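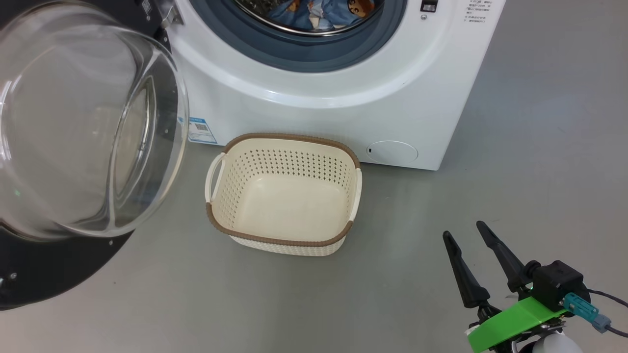 门开着，篮子在门下候着，蓝色的衣服还在滚筒里，右手的夹爪从角落里探进来。

# 给洗衣机当差

Dridden的工作间里有一台白色滚筒洗衣机，它这辈子大概是同型号里最清闲的，也是被开门次数最多的。它不接水。衣服从滚筒里被取出来，放进篮子，过一会儿又从篮子里被塞回滚筒，如此往复，没有一件因此变干净。

操持这件事的是一台双臂机器人，归在一个叫Pisden的项目名下，手臂和夹爪由Casach供货。我原本要写的是机器人如何学会做家务，去了三回以后，改成写人如何伺候一台学做家务的机器人。后面这件事花的时间多得多，过程也曲折一些。

先说任务本身。打开洗衣机门，把里面的衣服拿出来，放进门前的篮子，关门。一个成年人做这套动作的时候，脑子通常在想别的，比如晚饭。机器人没有晚饭可想，它全部的心思都在门上，门还是不太肯配合。

项目组给这套动作定的目标是录满1000遍合格的。我第一次去的时候，墙上的白板写着651。我以为这是个不错的数字，后来有人告诉我，这个数字上周还要大一些，复查之后又擦掉了一截，原因是一根线。那根线我们后面再说。

## 开工前的半个钟头

每天早上的第一件事，是把篮子摆好。

这是一只奶油色的塑料篮子，侧面一排排小孔，上沿一圈棕色的边，编织的样子。它在家居用品里属于毫不起眼的一类，在这里享受的是精密工件的待遇。篮子要正对着滚筒口，离机身太近，门摆过来会扫到它；太远，衣服从夹爪里垂下来，先拖地，再进篮。地上起初贴过胶带做记号，后来撕了，理由是不能让机器人从胶带上学到什么。机器人要学的是衣服和篮子，万一它认定了胶带，到了别人家里没有胶带，它就只好站着。

所以现在全凭眼力。当班的人蹲下去，把篮子推一推，站起来看看屏幕，再蹲下去。有一位养成了用脚尖推的习惯，省腰，精度据说也不差，只是被提醒过一次，说鞋印会进画面。

第二件事是看三路画面。头上一路，左右腕上各一路。头上的看全局，腕上的看手边，手伸到哪里它看到哪里。三路画面要同时亮，亮了还要看是不是正的。腕上的相机只要歪一点点，画面里两根手指就一高一低，像一副没戴正的眼镜。机器人本身不介意，训练出来的模型会介意，而且要到一个月以后才说。

第三件事是抬手。两条手臂各自走一遍从垂放到举起的动作，听关节有没有声响。维护手册是Casach给的，这一条写得很客气：“如有异常噪声，请停止使用。”什么叫异常，手册没有展开。工作间里的标准是：昨天没有的声音，就算异常；昨天有、前天也有的，算性格。

然后才轮到衣服。衣服只有很少几件，都软，其中一件浅蓝色的印着卡通小熊，是全组出镜最多的演员。选它的时候倒也没什么讲究，有人从家里带来的，尺寸合适，颜色和滚筒分得开。后来试过一件深灰色的，放进滚筒就像没放一样，腕上的相机对着滚筒深处看了又看，操作员也跟着看了又看，第二天就换回了小熊。

往滚筒里放衣服也有规矩。不能叠，叠了就太像人放的；也不能一扔了事，扔到最里头，夹爪进去要贴着顶上走，容易碰密封圈。要抓一把，松手，让它自己落成一团，落成什么样算什么样。每一遍都不一样，这才算数据。写操作规程的人在这里用了“随意”两个字，紧接着用了半页纸规定怎样才算随意。

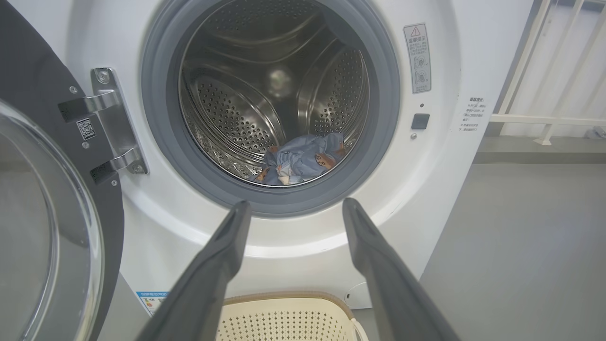
## 手指头的事

夹爪有两根手指，细长，越往尖上越窄，颜色近黑。这对手指是Hamann的一款，买来时的说明书里画着它夹鸡蛋。工作间里没有鸡蛋，有的是棉布、塑料篮子和洗衣机门，三样东西对手指的要求各不相同。

棉布要求手指夹得住。布是软的，夹爪合拢时，两片指面之间要是有一点点不平行，布就从缝里滑走，提到半路掉下去，搭在滚筒口上，一半在里一半在外，看上去很像谁家赶时间的早晨。检查的办法很土：夹一张纸，抽。上中下三处都抽一遍，哪一处松，就知道哪一处磨了或者歪了。松紧由人的手感定，两个人手感不同，为此争论过，最后定下来由同一个人抽，那人休假，就攒着等他回来。

洗衣机门要求手指顶得住。门是个大圆圈，外面一圈黑框，中间鼓出来一个透明的玻璃碗。人开门，手指往缝里一抠，连门带人一起退半步。机器人没有半步可退，底座固定在那里，只能靠一只手把门带开，再换个姿势，用手指顶着门，不让它晃回来，另一只手才好去拿衣服。门的铰链其实不算松，可是夹爪从滚筒里出来的时候，衣服会带一下密封圈，整台机器跟着轻轻一动，门也就跟着有了自己的想法。

手指尖于是磨得很快。左手顶门，磨的是侧面；右手夹布，磨的是内面。新换上去的时候左右一模一样，过一阵子拆下来放在桌上，谁都能分出来哪副是哪只手的。有人提议干脆左右对调着用，磨得匀一些，跟轮胎换位一个道理。试了一次，对调以后抓布老是差一点，抽纸也抽不过，又花了一个下午换回来。轮胎的道理只适用于轮胎。

拆手指倒是不难。断电，等手臂落稳，拧下螺丝，旧的取下，新的对上，先不拧死，让夹爪合拢一次，等两根手指自己找平，再拧死。关键在“先不拧死”这一步。跳过它的人都说自己没跳过。

螺丝是另一个话题。Dridden的地面是灰的，哑光，平整，看着什么都藏不住，但是一颗掉下去的小螺丝可以在上面消失得十分彻底。现在拆装时，地上垫一块毛巾，桌上放一只带磁铁的碟子。碟子里现在总有几颗来历不明的螺丝，尺寸都不对，谁也不敢扔。

## 那根线

现在说那根线。

右手腕上的相机装在一块绿色支架上。支架是3D打印的，颜色绿得很坚决，据说是当时打印机里剩的就是这卷料。相机侧面插着一个蓝绿色的接头，后面拖出一根深色的线，绕一个弯，沿着手臂往回走。

问题出在这个弯上。弯留小了，手腕一转，线被拉直，接头就被往外拽一丝；弯留大了，线荡在外面，手伸进滚筒的时候它也想进去看看，会刮到门框。合适的弯在两者之间，而“两者之间”随着姿势变化，手腕朝上时合适的，朝里时又短了。

十一月里，画面开始偶尔少一帧。注意，是偶尔，是一帧。录像回放时完全看不出来，机器人照样开门，照样掏衣服，小熊照样落进篮子。要到后来有人把三路画面的时间戳对到一起，才发现右腕这一路每隔一阵子就掉拍子，像合唱团里有个人在偷偷换气。往回一查，掉拍子的都在手腕转到某个角度之后。

接下来的排查是经典的顺序，也就是从最贵的东西查起。先怀疑相机，换了一个，照掉。再怀疑电脑上的接口，换了口，照掉。又怀疑软件，有人通宵升了驱动，升完连左腕那一路也掉了，于是降回来。到第三天下午，有人站在旁边喝水，看着手臂来回转，说，那个接头是不是在动。

是在动。幅度很小，凑近了才看得见。插头是好的，线也是好的，支架上少一个让线歇脚的地方。

修法简单得让人有些不好意思。支架重画了一版，把线的那个弯固定下来，转动时受力的是支架，接头只管插着。打印一块支架要36分钟，改图用的时间更短，讨论要不要顺便把颜色也换掉用的时间最长。结论是不换。左手那边手腕上有一圈会亮的绿灯，右手这边是绿支架，有人觉得这样看着协调，反对的人懒得再开一次会。

至于白板上的数字，把掉了帧的全部剔出来以后，就成了我看见的那个651。擦掉数字的人告诉我，擦的时候心里很平静。旁边的人说他擦了两遍，第一遍擦错了位。
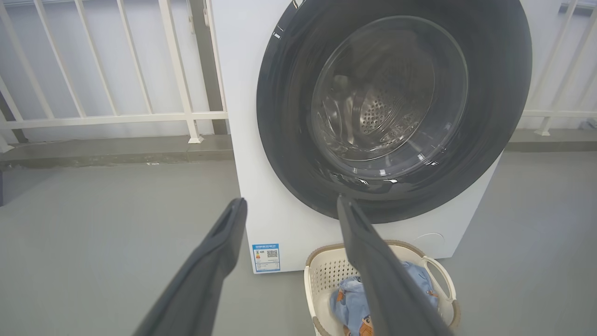
支架换好之后还要重新标定，把相机看到的位置和手实际所在的位置对上。这一步要让手臂举着腕部相机，从各个方向去看一块印着棋盘格的板子。板子要平，灯光要匀，人不能挡。程序会在屏幕上报一个误差，小就过，大就重来。误差大的原因可能有很多，最常见的一种是板子让人拿去垫了别的东西，上面多了一个咖啡杯底的圆印。

标定完了不能马上开工，还要跑10遍空的。门开了关，关了开，滚筒里不放衣服，手伸进去，握一下，退出来，把一把空气郑重地放进篮子。我在旁边看过全程，看到后来，觉得这动作比真拿衣服还像那么回事。

空跑的目的是看手指会不会碰到门洞那一圈橡胶。密封圈是深灰色的，夹爪也接近深灰色，在腕部相机的画面里，一个贴着另一个，分不太清。碰一下也没什么，橡胶不疼；但是碰多了，橡胶会在指尖上留下一层发涩的东西，再夹布时布就不肯松手了。夹爪张开，衣服还粘在一根手指上，晃两下才掉。这种情形要停下来擦。擦手指用的是酒精和无绒布，擦完晾一会儿。第一次有人用了湿纸巾，带香味的那种，夹爪滑了一上午，工作间里香了一天。

## 洗衣机也要人管

机器人有维护手册，洗衣机也有，只是这台洗衣机的手册没有料到会有今天。它预想的用户每天开门两三次，而这里，赶进度的时候，一上午就能超过它预想中一个月的量。

门锁是最先有意见的。关门要“咔”一声，机器人推门时力气给得匀，不像人那样最后来一下猛的，于是门常常合上了，但没锁上，看着是关的，轻轻一碰又开。开始时大家教机器人用力，门是锁上了，整台洗衣机也往后挪了一点。挪得极少，一次看不出来，挪一天，篮子就对不准了，第二天早上那位用脚尖推篮子的同事推了半天也推不对，最后发现该推的是洗衣机。

现在洗衣机脚下加了防滑垫，推门的动作也改成先快后慢再补一下，由操作员遥控着一遍遍示范。示范的人说，他回家关自己家的洗衣机也变成了这样，家里人问他是不是门坏了。

铰链每周看一次，看螺丝有没有松，门垂不垂。门一垂，锁舌就对不上，这一点老式衣柜和它是一样的。玻璃碗要擦，上面的指纹倒是很少，毕竟开门的不长指纹，落的主要是灰。擦完有时反而麻烦，亮得能照见灯，头顶相机看过去，碗里一圈一圈的光。最后的规定是擦，但在收工后擦，让它有一夜的时间恢复正常。

机身正面贴着的几张标签，包括蓝白色的能效标识，一律不许撕。这是吵过一架的。一派认为标签干扰画面，应该撕干净；另一派认为，真到了住户家里，标签多半也还在上面，许多人家用到洗衣机报废，那张纸都没动过。后一派赢了，赢在证据确凿：两派的人晚上回家各自看了一眼，标签都在。 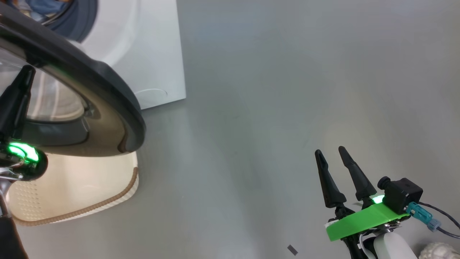 左手一根手指抵在门的内侧，右手两指朝上，篮子半掩在打开的门下面。

## 收工

2023年12月16日，我最后一次去，正赶上收工。

收工的次序跟开工大致相反，只是人累了，步骤反而写得更细，贴在门边，塑封过。手臂先回到垂放的位置，再断电；顺序反过来，手臂会自己慢慢沉下去，沉的时候姿态很安详，可底下要是正好有只篮子，篮子就不那么安详。Casach的人来培训时把这条讲了两遍，组里的人笑着说谁会犯这种错。现在用的这只篮子是第二只。

当班的人接着检查线。从腕上的接头开始，用手捏着往后捋，哪里有折痕，哪里磨亮了，在本子上记一笔。本子是纸的。试过用平板记，戴着手套点不准，摘了手套又懒得再戴。纸本子翻到前面，能看到十一月那几天的字迹，一页比一页潦草，其中一页只写了“又掉”，没有主语，第二页写着“还掉”。再往后是支架换好那天，写了很长一段，连用了哪种扎带、剪口朝哪一侧都写上了。

剪口要朝外。朝里会刮手，朝上会挂住袖子，朝外的话，挂住的是路过的人。他们目前接受这个结果。

然后是备件柜。柜子里放着备用手指、备用支架、备用线，还有一件备用的小熊衣服，同款，买的时候差点没货。两件放在一起比，常用的那件已经洗得，准确说是抓得，有些起毛了。它从来没在这台洗衣机里真正洗过。要洗的时候，有人装进袋子带回家，用自家那台洗，第二天再带回来，塞进这一台里。

我问过什么时候能录满1000遍。当班的人看了看白板，说快了，然后补充说，满了以后还要换一台洗衣机，再录一套。新机器已经订了，门是往另一边开的。左右手的活得对调，手指磨的地方也要换，那只绿支架上的弯恐怕还得重新画。

他说完把本子合上，走到洗衣机跟前，伸手把门推上，又用先快后慢再补一下的手法按了按，听见那一声，才去关灯。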